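作業ノート 7月 Poritz室 サンドイッチ台の配置と食材ピースの状態

前回の続き。午前は回転盆の仕切りと外周の置き位置を見直し、午後はピースの表面状態を確認した。皿の位置は変更なし。盆の呼び名は前の人のメモに合わせて「Plavell盆」とする。食材ピースはStestowの箱のもの。箱のふたの内側にある一覧は古い版で、名称がこのノートと一致しない。こちらでは「パン」「チーズ」「肉」「緑」「赤」で統一する。Alexiou棚にある予備の箱は別ロットなので混ぜないこと。

配置の基本は、白い平皿を手前から見て左、盆を右に置く。皿と盆の間は卓面を帯状に残す。幅は60 mm。盆の縁より外にピースが出ることがあるので、これより詰めると皿の側へ掛かる。広げるぶんには問題ないが、卓の右側に余裕がなくなり、盆の奥の機材に近づく。

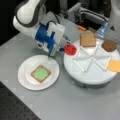 盆の置き位置は区画の中ではなく外周寄りとした。以前は区画の中央を狙って置いていたが、仕切りの桟が中心に集まる形なので、内側ほど幅が狭く、四角いピースは角が桟に乗って傾く。外周に寄せれば幅はとれる。今の並びは奥にパン、そこから右回りに肉、チーズで、左の縁に赤。四角と丸が混ざるため、区画の幅は一番大きいパンに合わせて考える必要がある。肉は丸いので向きを気にしなくてよい。チーズは向きが変わると隣の区画に角が入りやすく、置き直しの手間はほぼこれで発生している。

外周寄りの欠点は縁からのはみ出し。平らに乗ってさえいれば許容とする。目安は15 mm。これを超えると盆を回したときに重心が外へ出て、パンが先に落ちる。薄いチーズは落ちる前にずれる。盆の縁に印をつける案は保留。テープを貼ると縁の高さが変わり、かえって傾きの原因になる。鉛筆の線で足りるかどうか、次に確かめる。

桟の清掃について。交点に粉がたまる。刷毛で外向きに払うのがよく、布で拭くと角に繊維が残る。中性洗剤は薄めたものだけ。乾かしてから戻す。台座の灰色の部分は水をかけない。

午後、表面の確認。赤と緑は細かい斑が前から記録にある。汚れか材質か区別がついていなかったので、拭き取りで比較した。綿棒に水、次に中性洗剤、最後に乾拭き。いずれも綿棒に色は付かず、斑の見え方も変わらなかった。材質側の模様とみて、以後は汚れの扱いから外す。比較の控えは表にせず、このページに残す。 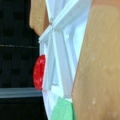
白い樹脂部の側面。左縁に赤の半円、下端に淡い緑。右側は薄茶の平面。

斑と汚れの見分け方を書いておく。斑は面全体に細かく散る。汚れは縁か、手で触る側に偏る。斜めから光を当てて艶が変わる箇所があれば汚れとして扱い、拭く。艶が変わらなければ触らない。拭きすぎると縁の角が丸くなるおそれがあり、そちらのほうが後で困る。

照明は卓上で2,000 lxに合わせた。前回はこれより暗く、肉の表面の濃淡と影の区別がつかなかった。明るくしすぎると白い皿と白い盆の縁が飛び、位置の読み取りがしにくい。灯具の角度は変えず、高さだけで調整。高さの値は灯具の支柱に鉛筆で記入済み。

パンの向き。皿の上では卓の辺に対して斜めになっていてもよい。食パン形なので側面にくびれがあり、正方形として寸法をとると合わない。測るときはくびれを避け、耳の外側で測る。耳の色は面より濃いが、個体差がある。色で裏表を判断しないこと。
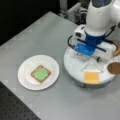
緑を重ねた状態では、パンの耳が四辺とも細く残るのを正位置とする。一辺でも耳が隠れていれば置き直し。全辺の幅をそろえる必要はない。緑は薄く、パンより一回り小さいだけなので、ずれが目で分かる前に手で触って直そうとすると逆にずれる。直すのは耳が隠れたときだけでよい。

重ねる順は、パン、緑、チーズ、肉、赤、パンで仮決め。赤を肉の下にする案もある。赤は小さく、上のパンが安定しない可能性があるので、両方を試してから決める。試す回数は各11回。途中でピースを替えない。落ちたときは、どの段で落ちたかだけ記入する。原因の推測は欄外に書き、記録欄に混ぜないこと。

皿は縁の内側に浅いくぼみがある。パンがくぼみの中に収まっていれば、少し右や手前に寄っていても開始位置として扱う。縁に角が掛かった場合はやり直し。皿自体の回転は見ない。無地で基準になるものがなく、合わせても意味がない。

卓面の滑りについて。皿の底を拭いた直後は動きやすい。乾いてからは安定する。滑り止めシートを下に敷くと皿の高さが変わるので使わない。どうしても動く場合は、皿の底の糸くずを先に見る。前回はそれで止まった。 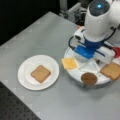
盆を回した後の並びも残しておく。左からチーズ、肉、パンの順で手前の縁に来る向きを「手前組」と呼ぶ。この向きではチーズと肉が縁から出やすい。手前組で落ちなければ、ほかの向きでもだいたい保つ。置き位置を変えたときは手前組だけ先に見て、だめなら戻す。全部の向きを回してから気づくと時間の無駄になる。

チーズは縁のほうが色が薄い。中央の色で位置を読むと実際より小さく見積もる。はみ出しを測るときは必ず外側の縁からとること。肉は縁が少し濃いので逆の心配はない。

片付け。ピースは平置き、重ねない。チーズをパンの下に入れると反りが出る。緑も同様。Stestowの箱の仕切りは深さが足りず、ふたを閉めると肉が押されるため、肉だけ別の浅い容器に入れて棚の上段へ。盆は台座ごと卓に残し、上から布を掛ける。

未了
・縁の鉛筆線が拭き取りで消えないか
・赤の段を入れ替えた比較
・箱のふたの一覧を書き直し、名称をノート側に合わせる
・パンの厚み。Alexiou棚の予備と違う気がするが測っていない。ノギスが戻ってから

17時すぎ終了。照明の電源は切った。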